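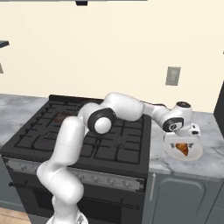

Greifer verliert das Stück zwischen Pfanne und Teller, in der Simulation geht alles

Shazia Zaidi
gestellt am 1. November 2020, 1566 mal angesehen
Themen: Roboterarm, Eigenbau, Greifer, Simulation

Hallo zusammen, kurz und hoffentlich verständlich, muss gleich los.

Baue seit August an einem Arm in der offenen Werkstatt Akberg. Gelenke gebraucht gekauft, Schalen selber gedruckt, Greifer mit zwei geraden Fingern und Servo, Regler ist ein Plakton-Board. Aufgabe zum Üben: ein Stück Essen aus der Pfanne holen, rüber neben den Herd, auf den Teller legen. Klingt simpel. Küche dafür in Huvo nachgebaut, also Herd, Arbeitsplatte, Pfanne, Teller, und den Ablauf erst mal nur dort laufen lassen.

In der Simulation: greift, hebt, schwenkt, legt ab. Immer wieder, auch wenn ich den Teller verschiebe.

In echt: greift, hebt an, und beim Schwenken rutscht das Stück nach unten raus. Meistens kurz vor dem Teller. Manchmal schon über der Kante vom Herd, dann liegt es in der Ritze. Probestück ist aus Silikon, keilförmig, unten schmal. Gefasst wird oben wo es breit ist.

Was ich schon probiert habe:
- Greifkraft hoch, dann wird der Servo heiß und schaltet nach einer Weile ab
- langsamer fahren, hilft etwas
- Schmirgelpapier auf die Finger geklebt, hält, aber das will ich nicht am Essen haben
- Finger tiefer ansetzen, dann kratzen sie am Pfannenboden

Woran liegts? Reibung in Huvo falsch eingestellt oder ist der Greifer einfach nix? Reibwert in der Sim steht auf dem was beim Installieren drin war, hab ich nie angefasst.
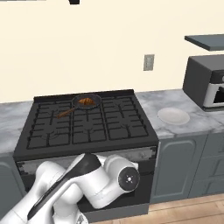
Muss der Greifer für so eine Aufgabe eine Kraftmessung haben?
Für den Anfang reicht die Stromaufnahme vom Servo, ein eigener Kraftsensor in den Fingern lohnt sich erst bei weichen oder sehr unterschiedlichen Teilen.

Nachtrag: Danke, den Strom kann das Board auslesen, wusste ich nicht. Geht hoch beim Zugreifen und fällt dann beim Schwenken wieder ab. Keine Ahnung was das heißt. Stromversorgung ist ein altes Netzteil aus der Kiste in der Werkstatt, falls das wichtig ist.

Shoaib Janjua

Besseres Netzteil kaufen. Bei mir waren es immer die Netzteile. Und warum überhaupt simulieren, probier es doch gleich am echten Herd aus, geht schneller.

Kommentar von Fiona Gunn: Bitte nicht. Erst recht nicht wenn der Herd an ist. Beim ersten Lauf fährt so ein Arm gern mal quer durch alles durch, und auf dem Kochfeld bleibt er mit den Fingern in den Rosten hängen. Das mit dem Netzteil kann aber stimmen.

Kommentar von Shoaib Janjua: Sag ich doch.

Miyuki Hayashi
von der Fragestellerin als hilfreich markiert

Da kommen vermutlich mehrere Sachen zusammen. Der Reihe nach.

Der Strom. Wenn er beim Schwenken abfällt, lässt der Greifer nach. Zwei Möglichkeiten: Spannung bricht ein weil die großen Gelenke gleichzeitig ziehen, oder die Software setzt den Servo nach dem Schließen auf Haltebetrieb mit weniger Kraft. Beim Plakton ist das eine eigene Einstellung, schau mal wo die bei dir steht. Spannung direkt am Servo messen während der Arm schwenkt, nicht am Netzteil. Bricht sie ein, bekommt der Greifer eine eigene Versorgung, Masse verbinden nicht vergessen.

Die Form. Keil, oben breit, unten schmal, zwei parallele Finger. Die fassen oben an schrägen Flächen und drücken das Stück bei jedem Ruck ein bisschen nach unten weg. Mehr Kraft macht das eher schlimmer. Also Finger um die Hochachse drehen und das Stück an den beiden flachen Seiten packen, falls es welche hat. Oder Fingerkuppen mit Gelenk, die sich anlegen. Ich habe mir lebensmittelechte Silikonkappen bei Kováčik bestellt, die gibts mit Riffelung und die kann man abziehen und spülen. Viel besser als Schmirgel.

Die Simulation. Reibwert von der Installation ist fast immer zu gutmütig. Dreh ihn so weit runter bis das Stück dort auch rutscht. Dann weißt du wenigstens dass beide das gleiche Problem haben, und kannst in der Sim daran arbeiten. Auch mal nachsehen ob Huvo das Stück beim Schließen heimlich an der Hand festmacht, da gibts ein Häkchen dafür ("Objekt anheften"). Ist das gesetzt, sagt dir der Test über den Griff gar nichts.

Wie ich meine eigene Übergabe eingestellt habe, steht in meinem Bautagebuch. Ich kopier die Stelle rein, die Seite ist öfter mal weg.

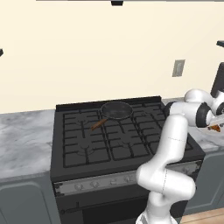 639 Wörter im Original, hier gekürzt · Lesezeit 3 Minuten

Vom Herd zum Teller, Teil Schwenken

Der Arm steht vor dem Herd, die Pfanne hinten, abgelegt wird rechts auf der Arbeitsplatte. Der Weg dazwischen ist das Lästige. Zuerst hatte ich nur Start und Ziel vorgegeben und die Bahn rechnen lassen. Ergebnis: der Ellbogen klappt hoch, die Hand kippt unterwegs, das Teil hängt schräg. Seitdem Zwischenpunkte.

Erst senkrecht aus der Pfanne raus. Wirklich senkrecht, sonst hängt man am Rand. Dann die Hand zum eigenen Sockel ziehen, den Arm also falten, und erst gefaltet drehen. Mit ausgestrecktem Arm zu drehen gibt außen viel Tempo und am Ende einen Ruck. Ausstrecken erst wieder wenn man über der Platte ist. Bei mir sind das 339 mm vom Drehpunkt bis zur Hand im gefalteten Zustand, muss man für den eigenen Arm ausprobieren.

Ausrichtung der Hand auf der ganzen Strecke sperren, Finger nach unten. Kostet Reichweite, manche Punkte gehen dann nicht mehr. Dann lieber den Teller woanders hinstellen als die Sperre aufzumachen.

Beschleunigung begrenzen, nicht nur die Geschwindigkeit. Hatte ich ewig übersehen. Langsam fahren nützt wenig wenn er beim Anhalten bockt.

Über dem Teller kurz warten, bis nichts mehr schwingt, absenken, Finger nur ein kleines Stück öffnen, hochfahren, dann erst ganz auf. Wer gleich ganz aufmacht, stößt den Tellerrand an.

Shazia Zaidi

Häkchen war gesetzt!! Raus damit, und zack fällt es in Huvo auch runter, fast an der gleichen Stelle. Spannung am Servo bricht beim Schwenken deutlich ein, Shoaib hatte also auch recht. Zweites Netzteil liegt bereit, Kappen sind bestellt. Falten und dann drehen probier ich nächste Woche mit Uzma Hashmi zusammen, die hat den Schlüssel zur Werkstatt.

Fiona Gunn

Noch was Kleines, weil es oben keiner schreibt. Schau ob dein Greifpunkt in der Software stimmt. Bei gedruckten Fingern ist der gern ein paar Millimeter daneben, weil man die Länge aus der Zeichnung nimmt und nicht nachmisst. Dann greift er in echt höher als in der Sim und erwischt nur die Oberkante. Würde auch zu dem Kratzen am Pfannenboden passen, nur halt andersrum. Einfach mit einer Nadel im Greifer einen festen Punkt aus verschiedenen Richtungen anfahren und gucken ob die Spitze stehen bleibt.

Kommentar von Shazia Zaidi: Mach ich. Länge ist aus der Zeichung, ertappt.

Kommentar von Miyuki Hayashi: Nadeltest vor allem anderen machen, sonst stellst du alles zweimal ein.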